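Home | Stores | Safety | Forms
Search this site

Parcel bench check, Onley returns room
Checked by: Candela Vidal. Sat 18 February

1. Scale platform level: yes.
2. Cable clear of the walkway: yes, after a talk with Amedeo.
3. Window latches: one stiff. Same one as in the last three reports. 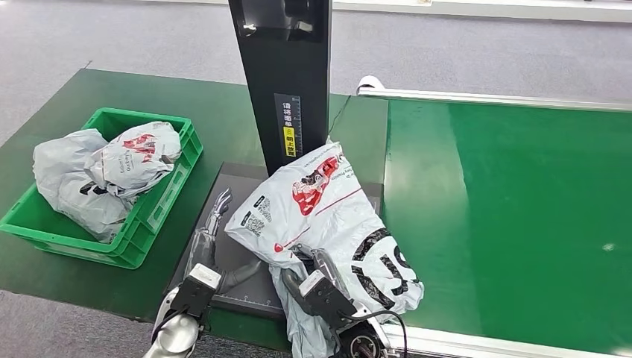
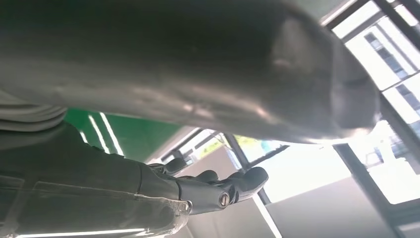
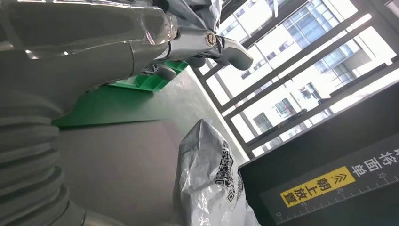
4. Crates. The rule is nothing above the rim, and the rule is mostly admired from a distance. In the first picture the bigger mailer in the green crate hangs over the front edge - a fail, and I have marked it as one. Trinidad wants a deeper crate. I want fewer bags per crate, and that costs less.
5. Labels on the post: readable. Leave them alone.
6. Mailers on the floor: 7. Picked up.

Re-check in April.

Contact Stores | Copyright Onley | Back to top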